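Review: Grandar PK-7 push finger and tabletop block set

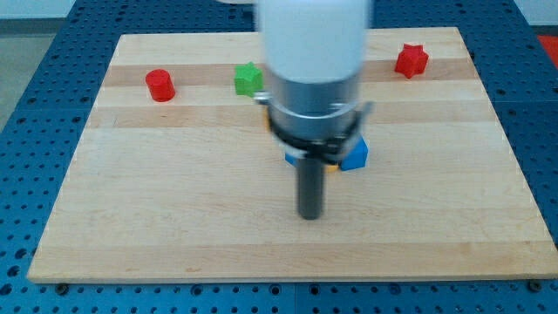
The gray finger above the board, with the red cylinder and the green and red stars on the far side.

October 18, 2023
Reviewed by Darmawan Setiawan

Grandar sells the PK-7 as a low-cost way into nonprehensile manipulation: a rigid rod, a clamp collar to hold it, a set of plastic blocks in mixed shapes and colors, and a small software package for calibration and logging. There are no moving parts. You supply the arm, the work surface and the camera. I bought the kit at list price in March and have used it on one arm since then, mostly for pushing and sorting policies trained from teleoperated demonstrations.

Mechanical

The collar is a two-piece clamp with a black finish. It closes on the flange adapter with four socket screws, and the adapter is sold separately for each family of arms. Check the compatibility table before ordering. My first adapter was the wrong bolt circle, and Ledska, the distributor I used, took it back without a restocking fee but needed nine days to send the replacement.

Follow the torque figure in the manual. Under it, the collar creeps in rotation when the finger is side-loaded against a block that has jammed. I saw this twice in the first week. After retightening and adding a witness mark across the joint, I have seen no further movement.

The finger is a plain cylinder with a rounded bottom end. Its diameter is a sensible compromise. Thinner rods slip into the notches of a star and drag it instead of pushing it, and thicker ones hide too much of the contact from the camera. Occlusion is still the main limitation. With a camera facing the arm, the collar covers whatever sits directly under the flange, and its brackets add to that on both sides. A second view fixes most of it. A longer rod would help too, and Grandar does not offer one.

Blocks

The shapes are easy to tell apart from above and at moderate angles. Edges are clean and the color is even across each piece. The top faces are glossy enough to produce highlights under overhead lighting, and under a bare LED panel my segmentation lost part of the yellow pieces until I put a diffuser in place. The red pieces gave no trouble.

Mass is low. On a smooth surface the cubes slide a few millimeters past the point where the finger stops if the push speed is high. The cylinder is the worst of the set. Stood upright, it tips when contact is made near the top, so keep the tip of the finger low.

Work surface

No board is included. I use a glued-strip wooden one on a perforated plate. Grain does not seem to affect push direction in any way I can measure. The strip pattern does affect background subtraction, and a plain surface would be less work. Harahap makes a matte white panel sized for the same hole grid that I have not tried.

Software

Calibration is a touch-off routine against user-defined points. Seven points is the default and I found no benefit in adding more. The result holds between sessions provided the collar is not disturbed. The logger writes pose, commanded velocity and a timestamp to one file per episode. It does not write camera frames, so synchronization is up to you. I used Dulo for that, and the timestamps lined up after a constant offset was removed.

The height limit is the most useful feature. It is a software floor below which the finger will not be commanded, set per work surface. It resets to the default when the configuration file is upgraded. Version notes mention this in one line near the bottom.

Use so far

I ran 1000 pushing episodes, split evenly: 500 under teleoperation and 500 under a trained policy. Of the full set, 927 were usable. Most of the rejects were blocks pushed off the board, and the rest were logger files truncated when the disk filled. The rounded tip shows light polishing and no flat spot. Two blocks have scuffed side faces.

Verdict

The hardware is simple and holds its position once clamped to specification. The software does its job and little else. A lab with a machine shop could make the finger and collar in a day, and the blocks alone would not justify the price. For a group without one, the kit saves time.

For: rigid collar, good tip geometry, working height limit
Against: single rod length, adapter sold separately, glossy blocks, no camera logging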